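Kapitel 7
Glas – eine Flüssigkeit, die vergessen hat zu fließen?

Leitfragen
Warum ist Glas durchsichtig und Porzellan nicht?
Woran erkennt man, dass ein Stoff keinen Schmelzpunkt besitzt?
Weshalb zerspringt ein Trinkglas im heißen Spülwasser und ein Becherglas aus dem Labor meistens nicht?

Halten Sie ein Trinkglas gegen das Fenster und drehen Sie es langsam. Das Licht wandert am Rand entlang, der Fensterrahmen verbiegt sich, steht plötzlich auf dem Kopf und springt wieder zurück. Wir haben uns an diesen Anblick so gewöhnt, dass wir ihn kaum noch wahrnehmen, und das ist schade, denn was Sie da in der Hand halten, gehört zu den merkwürdigsten Feststoffen, die wir kennen! Es ist hart wie ein Kristall und innen doch so ungeordnet wie eine Flüssigkeit. Es besteht zum größten Teil aus dem, was auch am Strand liegt, und lässt trotzdem das Licht fast ungehindert hindurch.

In Kapitel 6 haben wir Kristalle kennengelernt: Kochsalz, Quarz, Metalle. Dort sitzt jedes Teilchen auf seinem Platz, und wer eine kleine Ecke des Gitters kennt, kennt im Grunde das Ganze. Nun verlassen wir diese aufgeräumte Welt. Gläser sind amorphe Festkörper, vom griechischen Wort für »gestaltlos«. Ihre Bausteine sind fest miteinander verbunden, aber es fehlt die Wiederholung über weite Strecken. Von einem Siliciumatom zum nächsten Sauerstoffatom stimmt noch alles, der Abstand ebenso wie der Winkel im Tetraeder. Ein paar Bindungen weiter ist die Ordnung verloren. Man spricht von Nahordnung ohne Fernordnung, und diese beiden Begriffe werden uns durch das ganze Kapitel begleiten.

7.1 Ein Stoff ohne Schmelzpunkt

Erwärmt man Eis, so geschieht bei 0 °C etwas Eindeutiges. Es schmilzt, und solange noch Eis vorhanden ist, bleibt die Temperatur stehen. Mit einem Glasstab in der Brennerflamme machen wir eine ganz andere Erfahrung. Zuerst tut sich scheinbar gar nichts. Dann gibt der Stab ein wenig nach, er lässt sich biegen, später zu einem feinen Faden ausziehen, und irgendwann hängt ein zäher, leuchtender Tropfen daran. An keiner Stelle könnte man sagen: Jetzt ist er geschmolzen. Glas erweicht, und zwar über einen weiten Temperaturbereich hinweg.

Genau diese Eigenschaft macht die Glasbläserei überhaupt erst möglich. Ein Metall, das plötzlich dünnflüssig wird, ließe sich niemals mit dem Atem zu einer Blase formen. Die heiße Glasmasse dagegen ist zäh wie Honig und lässt den Händen Zeit. Wer einmal in einer Hütte zugesehen hat, vergisst das nicht: wie der Posten an der Pfeife gedreht wird, immer weiter gedreht, damit er nicht einseitig absackt, wie er sich bläht und schließlich Schultern bekommt und einen Hals. Falls Ihre Schule in der Nähe von Reltach liegt, fahren Sie hin – die alte Hütte ist zwar klein, aber man steht dort so dicht am Ofen, dass man die Arbeitsschritte wirklich verfolgen kann.

Unterhalb des Erweichungsbereichs liegt die Glasübergangstemperatur. Kühlt man eine Schmelze rasch genug ab, finden die Teilchen nicht mehr in ein Gitter. Die Zähigkeit steigt und steigt, bis jede Umlagerung praktisch zum Erliegen kommt. Der ungeordnete Zustand ist gewissermaßen eingefroren. Daher stammt die beliebte Bezeichnung »unterkühlte Flüssigkeit«, die auch in der Kapitelüberschrift anklingt. Sie ist anschaulich, führt aber leicht in die Irre. Vielleicht haben Sie schon einmal gehört, alte Kirchenfenster seien unten dicker, weil das Glas im Lauf der Jahrhunderte nach unten geflossen sei. Eine schöne Geschichte! Sie stimmt leider nicht. Die ungleiche Dicke stammt aus der damaligen Herstellung der Scheiben, und bei Zimmertemperatur bewegt sich im Fensterglas auch in sehr langen Zeiträumen nichts, was man messen könnte.
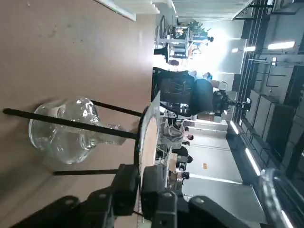 Abb. 7.1 Klares Glasgefäß mit bauchigem Körper und engerem Hals. Auf der Wölbung zeigen sich helle Glanzlichter, am Boden ein etwas dickerer, trüber wirkender Ring.

7.2 Was Licht im Glas erlebt

Trifft Licht auf eine Glasoberfläche, wird ein kleiner Teil zurückgeworfen, der größere tritt ein und ändert dabei seine Richtung. An einer ebenen Scheibe fällt das kaum auf. Sobald die Oberfläche gewölbt ist, wird es spannend: Jeder Strahl trifft unter einem anderen Winkel auf, und so sammelt sich der Glanz an manchen Stellen, während andere fast unsichtbar bleiben. Dass wir ein farbloses Gefäß überhaupt sehen, verdanken wir allein der Reflexion und der Brechung. Besonders deutlich wird das an dicken Stellen wie dem Boden, wo der Lichtweg durch das Material länger ist.

Dass das Licht durchkommt, hat zwei Gründe. Zum einen reicht die Energie des sichtbaren Lichts nicht aus, um die fest gebundenen Elektronen im Silicatnetzwerk anzuregen. Zum anderen gibt es im Inneren keine Korngrenzen. Porzellan besteht aus ähnlichen Elementen, ist aber von winzigen Kristallen und Poren durchsetzt, an denen das Licht in alle Richtungen gestreut wird. Deshalb erscheint es weiß. Zerstoßenes Glas wirkt übrigens ebenfalls weiß, obwohl jeder einzelne Splitter klar ist. Überlegen Sie, warum – wir kommen in Abschnitt 7.5 darauf zurück.

7.3 Sand, Soda, Kalk

Reiner Quarzsand ergibt ein hervorragendes Glas, nur braucht man dafür sehr hohe Temperaturen. Schon früh entdeckten Handwerker, dass Pflanzenasche oder Soda die Sache erleichtern. Die Natriumionen brechen einen Teil der Sauerstoffbrücken auf, das Netzwerk wird lockerer, und die Masse lässt sich früher verarbeiten. Allein mit Soda erhält man allerdings Wasserglas, das sich, wie der Name verrät, in Wasser löst. Erst der Kalk macht das Produkt beständig. Aus diesen drei Zutaten entsteht das Kalk-Natron-Glas, aus dem unsere Flaschen und Fensterscheiben gefertigt sind.

Gibt man Boroxid hinzu, erhält man Borosilicatglas. Es dehnt sich beim Erwärmen viel weniger aus und verträgt Temperaturwechsel, bei denen ein gewöhnliches Trinkglas reißen würde. Für das Labor war das ein Segen! Geringe Mengen von Metalloxiden bringen schließlich Farbe ins Spiel: Cobalt färbt tiefblau, Eisen je nach Oxidationsstufe grünlich oder gelbbraun.

Einstiegsversuch
Material: Glasstab, Gasbrenner, feuerfeste Unterlage, Schutzbrille, Stoppuhr
Halten Sie den Glasstab an beiden Enden und drehen Sie die Mitte gleichmäßig in der rauschenden Flamme. Notieren Sie nach jeweils 30 Sekunden, wie sich der Stab verhält. Sobald er weich ist, nehmen Sie ihn aus der Flamme und ziehen die Enden zügig auseinander. Legen Sie ihn auf die feuerfeste Unterlage und lassen Sie ihn vollständig abkühlen. Heißes Glas sieht genauso aus wie kaltes!
Beschreiben Sie Ihre Beobachtungen und vergleichen Sie sie mit dem Schmelzen von Eis. Skizzieren Sie für beide Stoffe, wie sich die Zähigkeit mit der Temperatur ändert.

Zum Weiterlesen im Buch
Kristallgitter und Tetraederstruktur: Kapitel 6
Brechungsgesetz: Anhang, S. 338
Tabelle der Ausdehnungskoeffizienten: S. 351
Lösungen zu den Leitfragen: S. 408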